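Lastumo Pocket Tactics Board: a season on the touchline

I coach an under-elevens soccer team, and I am not a tidy person. For years my halftime talk involved bottle caps, somebody's shin pads and a patch of dirt I'd scratched a penalty area into with my heel. The kids were very kind about it. So when I saw the Lastumo folding tactics board in August, right before preseason, I bought it the same evening without reading much beyond the size.

I've now used it through a full fall season plus a handful of indoor games, so I figure I've earned an opinion.

What you get is a board that folds in half like a book, magnets in two colors, a few spare ones, a dry-erase pen and a cloth. One side has the full field printed on it, the other has a single half blown up big for corners and free kicks. The half-field side is the one I use most, which surprised me! I thought I'd be moving eleven little discs around like a TV pundit, but with kids you're nearly always talking about one small thing. Where does the left back stand when the ball is over there. Who's on the near post. That sort of stuff.

The magnets are good. I was worried about that, because I had a Druvance board a few years back (full size, came with its own easel, weighed about as much as my car) and its magnets slid down the board if you looked at them wrong. These ones stay where you put them. I've held the Lastumo upright in a pretty stiff wind with a back four on it, and the back four held its line better than my actual back four did that morning.

They are small, though. If you coach in gloves you are going to drop them, and green ones on grass are gone forever. I started with the full set and I'm now down 3 of the greens, so I swapped in the spares and one fridge magnet shaped like a lobster. He plays on the right wing. The kids want him in every lineup.

The pen is where they cheaped out. It was fine for the first couple of weeks and then it went pale and scratchy, and by October I was pressing so hard I thought I'd go through the surface. I bought a pack of Sugden fine-tips instead and they've been great – darker line, wipes off clean, and the cap clips onto the edge of the board. If you order the board, order a decent pen with it and save yourself the bother. Also, wipe it off before you drive home. I left a pressing diagram on overnight once and had to scrub it with window cleaner, and there's still a faint arrow pointing at the corner flag if you tilt it to the light.

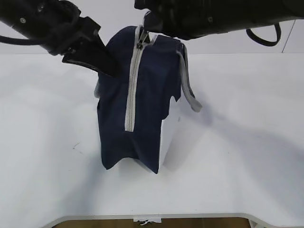
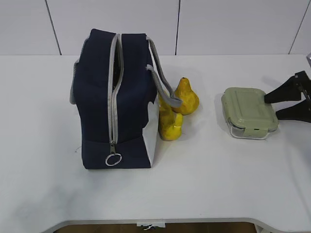 Navy zip bag held above the white table; the second photo has the yellow fruit and the glass food container next to it.

Now, size. Folded up it's a bit smaller than a school notebook, so it goes in my coat pocket if I'm wearing the big coat and in the ball bag if I'm not. Opened out it's big enough for six kids to see properly. Past that, the ones at the back start leaning on each other and then somebody falls over and you've lost them. For the whole squad I do two quick huddles, defenders first, then everyone else, and it works out to the same amount of time as one long talk that half of them can't see.

The hinge was my other worry and it's been fine so far. It's stiff, which I like, as it stays half open if you prop it on a bench. There is a small gap down the middle of the field where it folds, and a magnet won't sit on it, so your center midfielder always has to stand a little to one side. You get used to it. My center midfielder drifts anyway.

Rain is a mixed bag. Water doesn't hurt the board at all, I've had it out in proper downpours and just dried it on my sleeve. But the pen won't write on a wet surface, and the cloth they give you is useless once it's soaked. In bad weather I only use the magnets and point a lot.

I did try the Visari app for a month as well, the one where you draw runs on a tablet and they animate. It's clever, and my assistant loves it for planning sessions at home. On the sideline I couldn't see the screen in the sun, and the second I got a tablet out every child wanted to know what games were on it. So I'd say app for the kitchen table, board for the field, if you're going to have both.

Would it make sense for older teams? I think so, up to a point. A friend borrowed it for his over-35s and said it was perfect for showing a corner routine and much too small for arguing over afterward. If you've got a locker room with a wall, get a big one and hang it up. If you're like me and your locker room is the trunk of a hatchback, this is the right size.

I'd knock a bit off for the pen and the disappearing green magnets, and I'd love it if they sold replacement magnets in orange. Otherwise I'm really happy with it and it's coming back out for spring. We still can't defend a near-post corner, but I've got a very clear drawing of how we're supposed to.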